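Flinex Orkari Wireless Controller: Review

The Orkari is the second gamepad from Flinex and the first the company has offered for both PC and console. It replaces the Wallner, a wired model that remained on sale for several years and was respected mainly for its durability. The new controller adds a wireless mode, two rear buttons and a rechargeable battery. Our evaluation covered a full month of daily use with racing, platform and role-playing games.

Setup was straightforward. The receiver was recognized at once on both of our test computers, and pairing with the console required a single button press. A firmware update was offered on first use and completed without error. The companion software, Unuma, is less satisfactory. Its menus are slow to load, and button assignments must be saved to a profile before they can be tested. Owners who intend to leave the default layout in place will have little need to open it.

Comfort is the strongest feature of the Orkari. The grips are fuller than those of the Wallner, and the textured finish remains secure during long sessions. The rear buttons fall naturally under the middle fingers and were seldom pressed by accident. Reviewers with smaller hands did find the lower of the 2 difficult to reach. 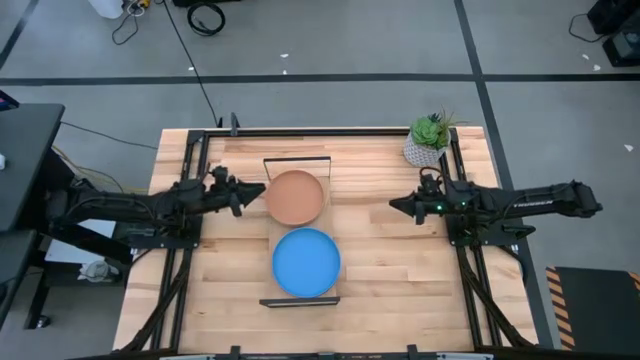

Orange and blue plates on a light wooden board.

The analog sticks are accurate, with a small dead zone that can be adjusted in software. In racing titles the triggers allowed fine control of the throttle – an area in which the Wallner was notably weak. The directional pad is harder to recommend. Diagonal inputs were missed often enough to affect results in fighting games, and a later firmware revision, version 733, made no difference that we could detect.

Battery performance was acceptable. The cell is rated at 2000 mAh, and a charge generally lasted through several evenings of play with vibration set to medium. The controller may be used while charging, although the supplied cable is short for most living rooms.

Flinex supplies a one-year warranty, which does not extend to stick wear. Replacement stick modules are sold separately under part number 2084 and can be fitted with a small screwdriver.

The Orkari is recommended for racing and adventure games. Players who depend on the directional pad should try one in a store before purchase.

Reviewed by Refilwe Nkuna. The controller was purchased at retail.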